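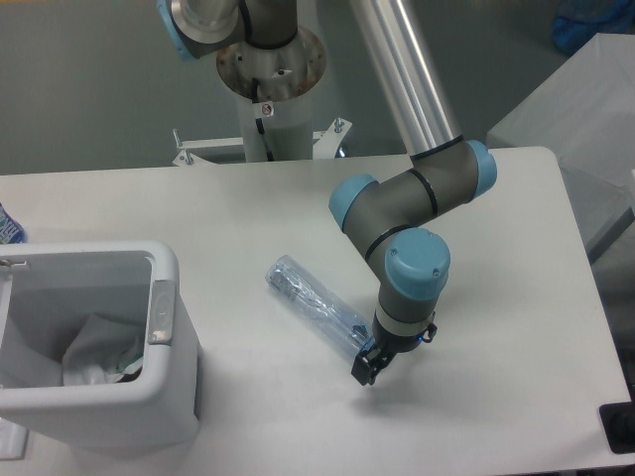 Inspection after fault - bottle sorting cell, Tresis lab
Date: 2025-10-01
Inspector: Urmila Vishwakarma
Present: Takumi Minami (operator), Hauwa Onyeka (controls)
Reason for inspection: on cycle 1447 the arm did not stop at the release height over the bin. It continued to go down and pressed the bottle against the bottom of the bin. The operator used the emergency stop. No injury.

Marks used: OK / NOT OK / OPEN

1. Before entering

1.1 Power locked and key with inspector - OK
1.2 Emergency stop button tested, both sides of the table - OK
Comment: Takumi says he needed to reach over the keyboard to press it during the fault. I ask to move the keyboard to the other side. The button must be free from all directions.
1.3 Floor dry and free of loose bottles - OK

2. Base and mounting

2.1 Bolts of the base plate tight - OK
2.2 Surface of the base plate - OPEN
Comment: there is a little rust on it, so it seems. It is not the cause of this fault. Please clean it and look again in November.
2.3 Cable at the pedestal, outer cover not damaged - OK
2.4 Warning sticker on the pedestal present - OK
Comment: it is small. From the door I can not read it. A second one should be placed on the door itself.

3. Arm

3.1 Joints move by hand in free mode without noise - OK
3.2 Joint caps closed - OK
3.3 Play in the wrist - OK
3.4 Payload value in the program is the same as on the setup sheet - NOT OK
Comment: the setup sheet of Vilgot Rønning says 1097 grams for gripper and bottle together. In the program the value was 1552. Hauwa thinks it stayed from the test with the full bottles. With the wrong weight the arm can not feel the contact correctly, and this explains why the protective stop came late. It does not explain why the height was wrong, see 5.2.

4. Gripper

4.1 Finger pads clean and not torn - OK
4.2 Fingers open and close evenly - OK
4.3 Pivot pins of the fingers seated - OK
4.4 Connector at the collar fully pushed in - OK
Comment: I pulled on it softly and it did not move. Please do not pull it hard, the pins are thin.
4.5 Gripper keeps the bottle when power is lost - OPEN
Comment: not tested today. The test needs two persons and Takumi had to leave.
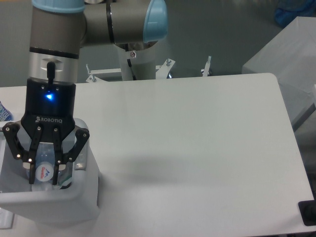
Photo: Kusum Dhillon / Studamden

5. Bin and release position

5.1 Bin is in the marked place - NOT OK
Comment: there is no marked place. The bin stands at the edge of the table and everybody puts it back a little different after emptying. Tape is not enough in my opinion, a fixed stop should be screwed to the table.
5.2 Release height taught for the bin in use - NOT OK
Comment: the taught point belongs to the older, deeper bin. With the bin of now the bottom comes earlier. This is the main cause.
5.3 Bottle goes in without the fingers touching the wall - OPEN
Comment: to be checked at slow speed when 5.1 and 5.2 are corrected.

6. Before restart

6.1 Correct payload entered and saved under a new program name
6.2 Release point taught again, with Hauwa watching
6.3 Over 1000 cycles at reduced speed without a stop, log sent to me
6.4 Vilgot signs the new setup sheet

The cell stays locked until all four are done. The key is with me - please write before you come for it.

U. Vishwakarma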